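The Green Machine at Huvholm 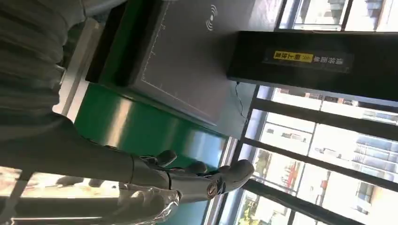 The reader, with the contactless mark near its top edge.

Isla Drummond had 20 minutes before the bus and a card that might or might not have money on it. The machine stood by the window, where it always got the light, and she had to lean in to make out the little dot and the curved lines coming off it.

She held the card against the gray panel and waited. Then she turned the card over and tried the other side.

"It doesn't matter which side," said the man behind her. He had a folded newspaper and a bag of oranges.

"I know," Isla said. She had not known.

She tried again, lower down. The screen asked her to present her card. She was presenting it. She thought about her mother, who had kept bus money in a jam jar for most of her life and had never been asked to present anything.

"Hold it still," the man said. "Count to three."

She counted to three. The machine beeped and told her she had 2 dollars left. The fare to Hastden was more than that. It had gone up in February, and she had forgotten, or had decided not to think about it.

"You can put cash on it at the counter," he said. "Ask for Sombat. The other one will tell you to use the machine."

Sombat Intarasuk was eating noodles out of a paper box. He put the lid back on when he saw her and wiped his hands.

"How much?" he said.

She had a 50 in her coat. It was supposed to be for the locksmith, who was meeting her at the house at four. She had cleared out every room up there except the back bedroom, and the back bedroom was locked, and no key on her mother's ring would turn in it.

"Ten," she said, and pushed the bill across.

He counted out her change twice and slid it back with the card on top. "You going up to Hastden for the day?"

"There and back."

"The last one leaves early now. Twenty past six. People miss it."

She thanked him and went back to the machine to check. The man with the oranges had finished and was sitting on the bench with his paper open. Isla laid the card flat on the panel and counted to three under her breath. It beeped. Twelve dollars. She took it away and put it in the inside pocket, next to the key ring.

The bus was already pulling in. The man stood up, and one of his oranges rolled under the bench, and she got down on her knees in her good coat and reached for it.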